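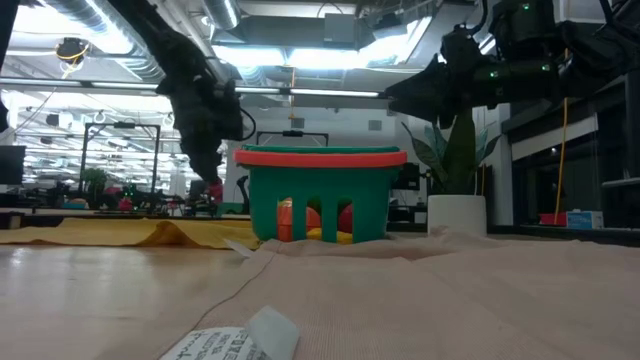
Slide 1: green toy basket with a coral-red band

Okay, so hi everybody, I'm Vira Hnatiuk, and tonight I get to talk about letters! Specifically the ones my great-uncle's neighbor in Sketatach kept in a flour tin, all 39 of them, written by a young man who shipped out with the Navy and wrote home to his old boss at the Schouten feed store.

(Wait for people to sit down.)

The first letter is dated December and it's almost all about food. He complains about the beans for a page and a half. Then he asks if the store's delivery truck ever got its brakes fixed – he asks that in 4 different letters, so I'm guessing the answer was no.

Slide 2. Read the bit about the harbor out loud, slowly, his spelling is half the fun. Mention that the censor cut out the name of the port. I've got a guess, but it's only a guess, so don't let me get carried away.

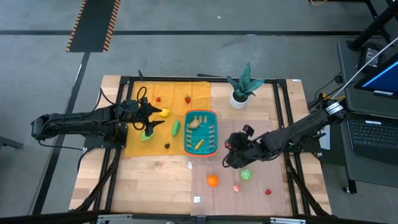 Now, the boss wrote back! We have 15 of his replies, thanks to a niece over in Winico who found them in a sewing box. He sends news of the ball team, the price of seed corn and who got married. He also ran a little fund to mail cigarettes and socks overseas, and it got up to 400 dollars, which was a lot of socks.

Slide 3 is the map. Point to Rilar, where the family moved afterward. (People always ask.)

Then questions. If somebody has letters at home, tell them to keep them flat and out of the attic, and to come find me by the coffee. Sign-up sheet for scanning is on the back table.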